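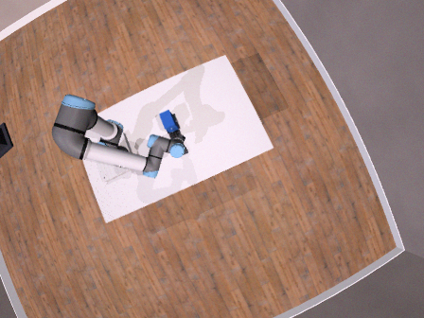
February, glaze bench

Back on the satin white. The last batch crawled on the rims and I want to know whether it's the slurry or the bisque before we mix the next big bucket.

Mixed 400 grams dry of the Flonton base, same recipe as the card in the drawer, no changes to the silica or the clay. Water by weight this time. Sieved twice. The first pass left a lot of gritty stuff on the mesh, mostly the old Vasetti frit that has clumped in the bag. Crushed the lumps in the mortar and put them back through. I suspect we've been throwing that material away for months, so the glaze has been running short of flux.

Let it sit over lunch. It settled hard, like it always does. Added a few drops of Epsom salt solution and it came back to a loose yogurt. Dipped a test tile, even coat, no drips at the foot. Without the Epsom salt the same tile came out thin at the top and heavy at the bottom. Both tiles are marked on the back in iron wash, E for the one with the salt.

Tile sets for this firing:

Set A - Zunach stoneware, wiped with a damp sponge, glazed the same hour
Set B - Zunach stoneware, wiped and left overnight
Set C - Vakulenko white clay, wiped and left overnight
Set D - Vakulenko white clay, straight off the shelf with the dust still on

Set D is there to fail. If it doesn't crawl, dust isn't our problem and I've been nagging people about sponging for no reason.

Thickness by needle scratch was close to even on A and B. C took up more glaze than I expected for the same count in the bucket, so that bisque is more open. The Vakulenko shelf may have come from the top of the kiln, where it runs cooler. The log for that load doesn't say. Please write the shelf position in the log, even for bisque.

4:15 p.m. Loaded the small kiln. Cones on the middle and bottom shelves only, as the top peep is still blocked. Slow start, then medium, with a 2 hour hold at the end. Kept the tiles off the back wall where the element sags. Lid propped until the smell goes.

Next morning. Kiln reading 288 F at 7:40, left it shut. Opened before noon.

A is good. Smooth, no pinholes, rims covered. B looks the same as A, so drying overnight buys us nothing on this clay. C has two small bare spots near the edge of one tile and is otherwise fine. D crawled badly, bare patches on every tile and beads along the top edge. So dust matters, at least on the Vakulenko. I didn't run a dusty Zunach set and should have.

The surface is glossier than the old satin. My guess is that's the frit going back in where it belongs. I like the old surface better, so next round I'll drop the frit a little and keep the crushing step. The color is still a clean white, no yellow where it pools.

To do:
Dusty Zunach set
Line blend on the frit, five steps
New mesh for the fine sieve, the rim is coming away
Reseal the Vasetti bag and put it in a lidded tub
Sagging element - price was under 3,000 for the full set last time, check whether we can buy just the one

Don't use the bucket marked OLD SATIN on anything that's going out. It's fine for test tiles.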